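Ticket 451: Left gripper closes late during teleoperated cloth folding

Product: Trindon leader/follower arms, Hikier recording software
Site: Zudar, bench 2
Opened by: Gisela Cabral
Assigned to: Min-kyu Bang
Priority: Normal
Status: Resolved

Summary

When an operator demonstrates the T-shirt task through the leader arms, the left follower gripper closes noticeably later than the trigger. The right one keeps up. The delay is in the recordings as well, so it is not a display problem. Affected episodes show the fingers closing on nothing and the arm lifting away before the cloth is held.

Steps to reproduce

1. Power up both pairs and home them.
2. Start a recording in Hikier with the wrist cameras on.
3. Bring the left gripper down over a crumpled garment, fingers open.
4. Squeeze the left trigger fully and lift at normal speed.

Expected: fingers closed before the lift starts.
Seen: fingers still closing during the lift. Worse after a long session, but present from a cold start.

Comment, Gisela Cabral, 09:40

Both operators get it. Ignacio has started pausing before each lift to work round it. I have asked him to stop, as the pauses go into the training data and the policy will learn to wait.

Comment, Min-kyu Bang, 10:15

Please send the gripper command and gripper position columns for one bad episode. Also confirm whether the two leader triggers were calibrated on the same day and with the same firmware.

Comment, Ignacio Salinas, 10:50

Columns attached for episode 520. Same firmware on both. The left trigger was replaced in December and calibrated by itself afterwards. The right still has its original calibration.

The wrist view below is from the approach, fingers open on either side of the lower part of the heap. Command and position agree at this point.
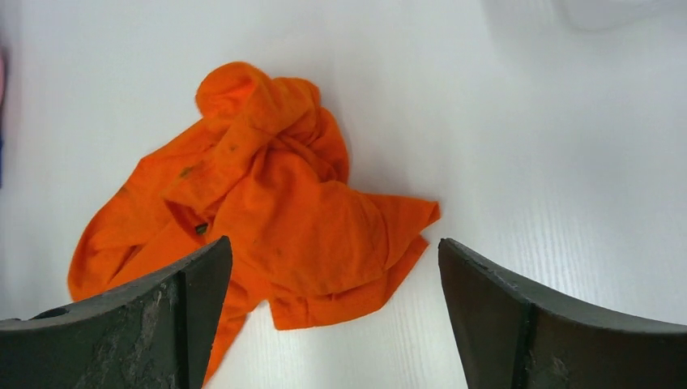 Analysis, Min-kyu Bang, 13:20

Position follows command closely through the whole of episode 520, so the follower motor is not slow. The command itself is late. Compared with the raw trigger reading, the left command does not move until the trigger is well into its travel, and then it has to catch up.

Two settings differ between the sides:

Left trigger dead band: 200 counts
Right trigger dead band: 20 counts

Looks like a typing error at the December calibration. The tool accepts any value below half of full travel and gives no warning.

The smoothing filter is on for both sides and adds a small lag of its own. It is equal left and right. Leave it alone for now.

Fix

1. Stop any recording and put the leader arms in their rests.
2. Open the leader settings and select the left trigger.
3. Set the dead band to 20.
4. Run trigger calibration again, full release to full squeeze, three passes.
5. Save and restart the teleoperation service. The new value is not read until the service restarts.
6. Squeeze both triggers together with the followers clear of the table and compare the two command traces.

Comment, Ignacio Salinas, 14:35

Done. Step 5 caught me out the first time: I saved without restarting and saw no change. After the restart the two traces lie on top of each other. Recorded a short batch at normal speed with no pause before the lift. No late closes on the left.

Comment, Muammer Keskin, 14:50

What happens to the episodes already recorded? Troncoso are expecting the shirt set from us and most of it was made after the trigger was changed.

Comment, Min-kyu Bang, 15:05

The follower did carry out what was logged, so the files are consistent and can be played back. The trouble is the behaviour in them. Suggest:

- drop episodes where the lift starts before the left position settles
- drop episodes with Ignacio's pauses, or trim the pause if it is clean
- keep episodes where only the right gripper takes hold

I can supply a script for the first rule. The second needs a person to look.

Comment, Gisela Cabral, 15:30

Agreed. Pascual Ibarra will go through the pauses. Please raise the missing warning in the calibration tool as a separate request and link it to this ticket.

Resolution

Cause: wrong dead band on left leader trigger. Corrected and recalibrated. No parts changed. Filter script sent to site. Linked request opened for a range warning in the calibration tool.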